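Two small arms for handing parts across a bench – what should I budget for?

Posted by Rocío Nieto, 12 Jun 2018

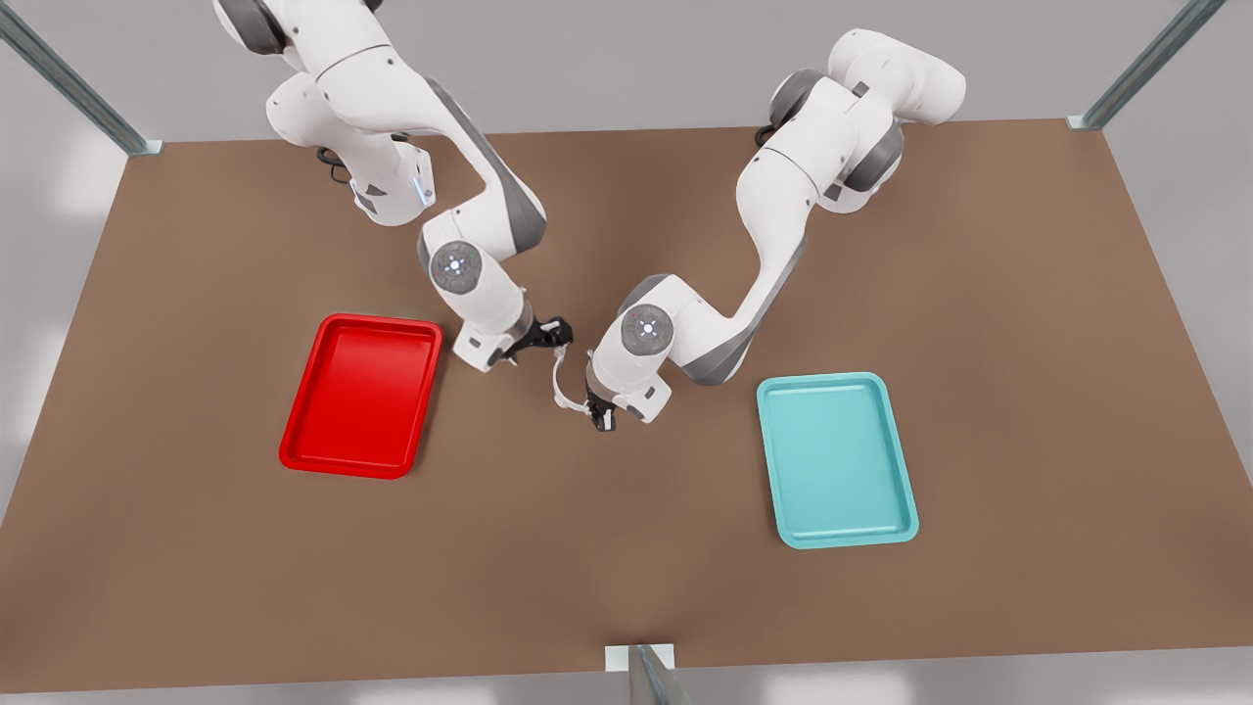 What I'm trying to do

I run the packing side of a little shop that makes plastic hooks and handles, and I've been given the job of pricing up a two-arm bench. The idea is simple enough. One arm takes a hook from the red tray on the left, the two grippers meet over the middle of the table, and the other arm puts it down in the teal tray on the right. So far it only exists in simulation, and I'd like to keep it that way until I know what I'm spending!

I have a quote from Garrido for the pair of arms and a second one from Hundent that includes the table and posts. The Hundent one is higher, but I can't tell if I'm paying for anything I couldn't bolt together myself. Neither quote says a word about grippers beyond "standard two-finger." We'd be running batches of 100 hooks, and my boss wants the order in by October. What am I forgetting? And do I even need two arms?

Onthorpe

Hi Rocío, I went through this last year with a bench about that size (ours was for cable clips, so also small and annoying).

Start with your last question, as it changes the whole budget. If the hook only has to get from one tray to the other, price a single arm that can reach both. The only good excuse for a handover is that the part has to be turned or regripped on the way, or that one arm can't reach the whole table. We bought two and ended up using the second one for about one job a month – I still get teased for it.

If you do need both, get these written into the quote as separate lines:

Fingers. The standard ones are flat and thick, and a thin curved part likes to roll in them. We had custom tips made and went through 2 sets before we were happy. Ask what a spare set costs before you sign.

Controllers. Check whether the price covers one per arm and whether they talk to each other out of the box. Ours needed a software license for coordinated moves and it was a nasty surprise.

Safety. Somebody has to do a risk assessment on the finished bench with the real grippers and the real part, whatever the brochure says about the arms. Get a price for that now, along with any guarding or scanner they might ask for.

Training and a few days of setup help. I'd put in more than you think you need.

On the table, I'd ask Hundent what the frame weighs and how it's anchored. Two arms swinging around will shake a light bench, and we had to go back and stiffen ours. You can build your own, sure, but count your hours as money.

One more thing on your sim. Ours got 93 good handovers out of 100 and we were thrilled, then the real parts came with little bits of flash on them and we spent 13 working days sorting out the grip. Send both sellers a bag of your actual hooks and ask for a trial before you pay a deposit.

Listik

Just buy used. Plenty of arms come up when shops close and they're way cheaper. Make sure you get the teach pendant and the cables with it.

Onthorpe

Used is fine if you've got someone who can fix them. I'd want to see the hours on each arm and find out if the maker still sells parts for that model. And I wouldn't mix two different models on one bench for a first project, the programming gets messy fast.

Rocío Nieto

Thank you both, this is so useful! The hook does need to be flipped, so there's a reason for the handover, but I'm now wondering if a cheap little fixture in the middle of the table could hold it while one arm lets go and picks it up the other way. I'm going to try that in the simulation first and ask Garrido for a one-arm price. Bag of hooks goes in the mail to both of them this week.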